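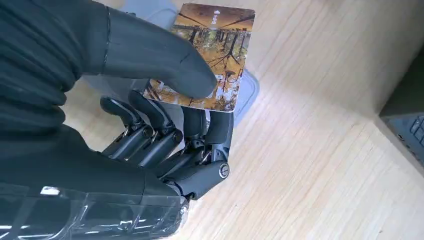

2 min read

My box of small photo prints used to live under the desk, and every January I swore I'd sort it. This year I did! I had 250 of the little things (plus 3 dead chargers, don't ask) and I worked through them at a plain wooden table. Hold prints by the edges if you can, and wipe your hands first. I sort by people, then by year, and anything blurry goes straight in the recycling.

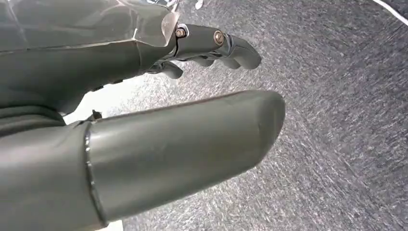

Next come the cords. I loop each one loosely, never tight around the plug, and stick a bit of colored tape on the adapter so I know what it belongs to. Pink is for the laptop at my house. Do this while you're sitting down with a coffee, it goes faster than you'd think.
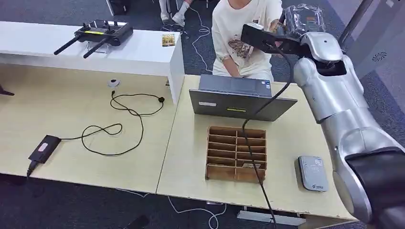 A box with a grid of slots is my favorite thing for small flat stuff, and you can make one from cardboard strips in an evening. I keep mine right by the laptop so cards get filed while I'm waiting on a download. Leave a couple of slots free for whatever turns up in your coat pockets (mine are terrible).

Questions? Write to Ermelinda Rocha at Flostita | © Flostita | Back to top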